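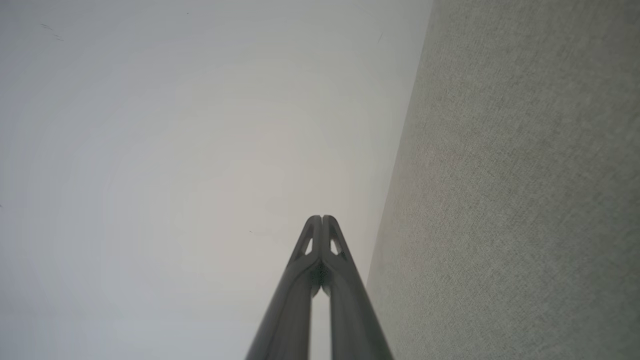

The Orkell two-arm folding cell is maintained under the procedures of the Kaltwood Automation Laboratory. This page answers the questions that operators and maintenance staff submit most often and was last revised on Monday, July 6, 2020. It applies to every cell with a wrist camera on each arm. Before any work on the fingers, raise the arm until the wrist camera looks up toward the ceiling and bring the fingers close together. Against a plain pale background the tips and the triangular cutouts behind them stand out clearly, and any difference between the left and right finger is easier to judge than it is over the table.

Frequently Asked Questions

Who may service the cell?
Any staff member who has completed the Kettani safety course may clean the fingers, exchange finger pads and reseat cables. Work inside the arm housings is reserved for the maintenance office. Requests should be addressed to Dong-hyun Um.

How often should the fingers be inspected?
Inspect both pairs at the start of each shift and again after 60 folding cycles. Look for cracks in the thin rims around the cutouts, worn inner surfaces and tips that no longer line up. Fingers are replaced in pairs, even if only one is damaged.

What may be used to clean the inner gripping surfaces?
Use a lint-free cloth lightly dampened with Clirnix solution. Do not spray the solution directly on the gripper. Allow 14 minutes before returning the arm to service.

Small specks appear in the wrist camera view. Is the lens dirty?
Move the wrist slowly from side to side. Specks that stay in the same place in the view are on the lens and should be removed with a dry optical wipe. Specks that move with the background are on the ceiling or wall and require no action.

How is the gripper cable checked?
With the cell powered down, confirm that the connector on top of the gripper body is fully seated. The cable must have enough slack for the full travel of the wrist and must not pass beneath the garment. Cable tags must remain attached and legible, and a cable without a tag is to be reported before the cell is used.

How should the test garment be placed?
Fold the shirt in half along its length and lay it across the felt surface with the collar toward the left arm and the hem toward the right arm. Minor wrinkles at the hem are acceptable.
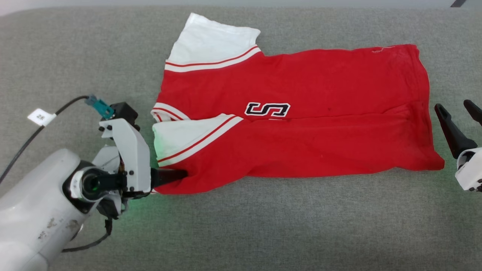
Grip check with a folded shirt. The tag on the left gripper cable reads 2R.

What should be observed during the grip check?
The left fingers should hold the fabric near the folded sleeve without catching the table surface. The right gripper is kept open near the hem until the left grip has been confirmed. If the fabric slips, clean the inner surfaces and repeat the check. If it slips a second time, exchange the finger pair.

What does fault code 351 mean?
The gripper has not reached its commanded opening. Power down, clear any thread from the fingers, reseat the connector and restart. Record the fault in the cell log even if it does not return.

Do scuffs on the arm housing need repair?
Surface marks are cosmetic. Cracks, loose covers and missing screws must be reported, and the arm must be taken out of service.

Where are spare parts obtained?
Finger pairs and cables are issued from the parts counter under stock number 3071. Requests for additional stock are approved by Patricio Arancibia.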